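News > Local > Town Services

Uterholm library to stay open later from September

April 10, 2026
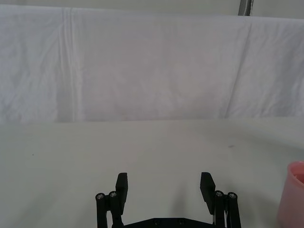 The public library in Uterholm will stay open until eight in the evening on 3 days each week, starting in September. The town council approved the new hours at its spring meeting, together with a small increase in the library budget.

Until now the library has closed at five every day, and many residents who work outside the town could not visit it except on weekends. In a survey made last winter, longer evening hours was the most common wish, before new books and a better heating in the reading room. The survey was answered by 2,000 residents.

The additional hours will be paid partly by the town and partly by Uluvus, the regional fund for culture and education. The support from Uluvus is given for one year. After this period the council will look at the visitor numbers and decide if the evening opening can continue.

On the late evenings, the desk for loans and returns will be staffed until closing time. The children's room will close at six, as before. The study room on the upper floor has 34 seats and can be used without booking, but groups are asked to reserve one of the two tables near the stairs in advance.

The library will also change its catalog during the summer. The old system will be replaced by Ratex, which is already in use in the neighboring town of Tôn. Readers with a card from Uterholm will then be able to order books from Tôn without paying a fee, and the books will be delivered within a week. Old cards stay valid, but every reader must choose a new password.

For the change of system the library will be closed for 20 days in the summer. The exact dates will be put on the front door and on the town's website — no late fees will be charged in this time, and books can be returned in the box beside the entrance as usual.

Questions about the new hours can be asked at the library desk or by phone during the opening hours.

Print this article | E-mail this article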